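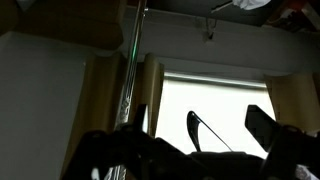

Pinza a contraluz, delante de una ventana.

Zutix Catálogo de Telas y Acabados
Léeme del conjunto de datos

Qué contiene
349 fichas de tapicería, cortina y papel pintado, recogidas en los expositores de una feria de interiorismo y pasadas después a una tabla que cualquiera puede abrir sin llamar a su sobrino. Cada fila es una muestra física que alguien tuvo en la mano. Si el tejido solo existía en el folleto, no entró.

Archivos
telas.csv: tapicería y cortina
papeles.csv: papel pintado, 72 filas
equivalencias.csv: nombres comerciales de color y su color de andar por casa
notas.txt: quejas, dudas y una discusión sobre el terciopelo que sigue abierta

Campos
referencia: la del fabricante, con sus guiones y sus caprichos
casa: Flindance, Granström o Pengate
composicion: según la etiqueta
ancho_cm: ancho útil, sin orillo
rapport_cm: repetición vertical del dibujo; cero si es liso
color_comercial: tal cual («niebla de domingo», «arcilla pensativa»)
color_llano: gris, marrón
uso: cortina, asiento, pared o cojín
tacto: del uno al siete, donde uno es arpillera y siete es un gato bien alimentado

Sobre los colores
La columna color_comercial se conserva por respeto al departamento de marketing. Para filtrar, use color_llano. Granström tiene 104 referencias y una cantidad admirable de ellas es beige, aunque ninguna lleve la palabra beige en el nombre. Los casos de frontera entre verde y azul se decidieron a la luz del día, junto a un cartón gris neutro, y aun así hay dos personas en el estudio que no se hablan cuando sale el tema.

Cómo se anotó
Dos lecturas por muestra, hechas por separado. Cuando la nota de tacto difería en más de un punto se repetía la prueba con las manos lavadas, medida que resolvió más desacuerdos de los que nos gustaría reconocer. El rapport se midió con regla metálica sobre la tela extendida en la mesa, sin estirar.

Limitaciones conocidas
Los precios no están. Cambian antes de que termine uno de teclearlos.
Pengate retira colecciones sin avisar — si una referencia no aparece en su web, probablemente ya es historia.
El tacto es subjetivo. Hay quien le puso un seis al lino lavado.
Faltan los datos de resistencia al roce en casi todo el papel pintado, por motivos que el papel pintado comprenderá.

Versiones
25 de junio: primera publicación. Era sábado y se nota en las tildes.
Septiembre: corregidos los anchos de Flindance, que venían en pulgadas y daban cortinas para casa de muñecas.

Uso y licencia
Libre para proyectos, clases y presupuestos, citando Zutix. Antes de cortar tela, pida muestra al fabricante. Las erratas se envían con la referencia completa en el asunto; los mensajes que dicen «el azul ese» se leen con cariño y se archivan.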